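Console setup check before a long play session: list and comments

By Todor Stojanovska
October

I look after four game consoles, two at my home and two at the youth room in Riltlow where we play on Thursday evenings. After one summer with two broken power supplies I started to write down what I check. The list is for any home console with a fan inside. I write my comment under each point, and the result from the last round where it can be useful for others.

1. Power cable and plug
[ ] No cuts, no flat places, no brown marks near the pins
[ ] Plug sits tight in the wall
[ ] Console is not on the same extension as a heater
Comment: Result OK on three consoles. On the fourth, the cable was pressed behind the cabinet and had a flat place as long as my finger. I replaced it with an original one. Please do not repair such cable with tape.

2. Extension block
[ ] Total load under the limit printed on the block
[ ] No block plugged into another block
Comment: Add the watts of everything, also the television. At Riltlow we had 744 watts on one block with everything switched on. This was inside the limit, but I moved the projector to another socket anyway.

3. Air around the console
[ ] Free space on both sides and behind
[ ] Nothing lying on the top
[ ] Vents clean
Comment: I use a soft brush, with the console switched off and unplugged. A vacuum cleaner I do not like for this work. One console failed this point because of game boxes stacked on the top vent. Corrected during the check.

4. Fan noise and heat
[ ] Run a demanding game for 20 minutes
[ ] Fan sound is even, no clicking
[ ] No warning on the screen
Comment: The Inda racing demo is good for this, it makes the fan work quickly. One console clicks a little in the first minute and then stops. I marked it "watch" and will listen again next month.

5. Controllers
[ ] Battery cover closes
[ ] Battery not swollen
[ ] Charging cable not loose in the port
Comment: Result: one controller taken out of use, its cover did not close any more. I brought it to the battery collection at the Milošević shop.

6. Storage and saves
[ ] At least 40 GB free
[ ] Saves copied to a second place
Comment: It is not a question of safety for people, but I was glad for it when the old disk stopped working. The folder of our group had 400 saved files.

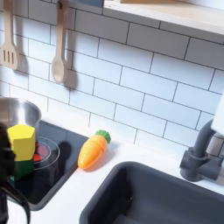
7. Games for the small ones
[ ] Age rating checked
[ ] Buying in the shop locked with a code
[ ] Wrist straps fixed for motion games
Comment: For the youngest players we mostly use Wundico, where you build towers from coloured pieces against the clock. Before they take a controller, I explain the rules with real toy blocks, and something as simple as a yellow six-sided block standing on a green one is enough to show what "stack" means in the game. Then they play standing, with one big step between them. All straps passed.

8. End of session
[ ] Full shutdown, not rest mode
[ ] Cables rolled loosely
[ ] Room key returned
Comment: OK. Next round in one month, the clicking fan first.

Comments (3)

pixelmoth
Is rest mode really a problem? Mine has been in rest mode for years.

Todor Stojanovska
At home I also use it. In the youth room the power is switched off at night, and then an update can be interrupted.

Grannyplays2
Printed this for my grandson's room. Point 3 failed straight away, there was a jumper on top of it!

Related
Which extension block for a television and two consoles
How to clean a controller stick
Wundico: settings for shared play
Moving saves from an old disk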